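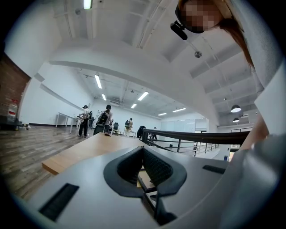

The big room at Bodeck, with one of the light wood tables.

Huệ Đàm has moved her repair evenings into the big white room at Bodeck, and she can't stop looking up. "The ceiling! I know people come for the tables, but I walked in back in May and just stared at all those joists and ducts. They painted everything white and left it out in the open, and I love it."

The tables come a close second. The tops are pale wood with a thick orange-brown edge, and Đàm runs her thumb along one whenever she's thinking. "You can spread a whole coat out and still have room for your coffee," she says. "At our old place on Phuthong Street we had 819 square feet, and half of that was shelves. Now we have 1,648 and I keep finding corners I forgot about."

She was nervous about the plank floor, with its mix of grays and browns. "I thought we'd lose every pin we dropped. We do lose a few! But it's so nice to walk on, and it makes the white walls feel less like an office."

Four tables are set up so far, and three more are on order for the fall. She'd like to add a mending class for kids, if she can find enough small chairs. "If anybody in Fininbridge has some in the garage, call me. I'll come get them myself."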